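Utville Practice Room Gallery: Suturing

I came to this with doubts. Every training center has a page of handsome pictures, and most of them tell you very little about whether anyone can tie a decent knot. The Branberg course runs 76 hours and the brochure makes it sound like you walk out ready for anything. I would like to see the numbers on that.

Still, the suturing module is the part people write to me about. Click through for the large version. File 517 in the old archive has the handouts, if the link still works.

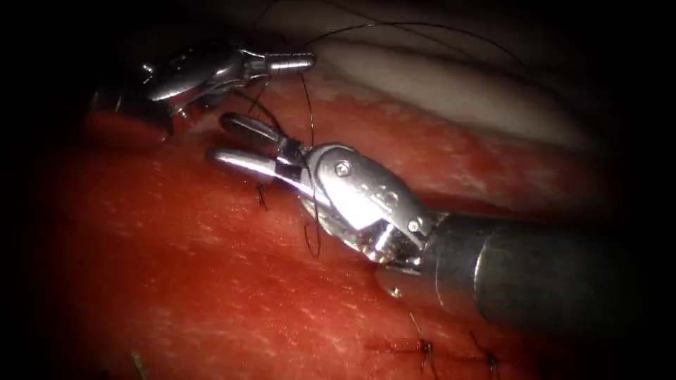 Black suture over red tissue, with a strand running between the open jaws at lower right. The other instrument has its jaws closed.

Black thread on red is easy to follow. I am less sure about the lighting advice in the Murkia guide, which wants everything bright in the middle and doesn't say much about the edges. Corners go nearly black, and a loose tail of thread could sit out there for a while before you noticed it.

The guide also says to keep the suture short - fine, but how short? Radu's handout gives one length and the course slides give another. I asked in November and got a link to the same slides.

Gallery views so far: 1,098. Comments: 2, both asking about parking. Part two will cover knots, assuming the handouts agree by then.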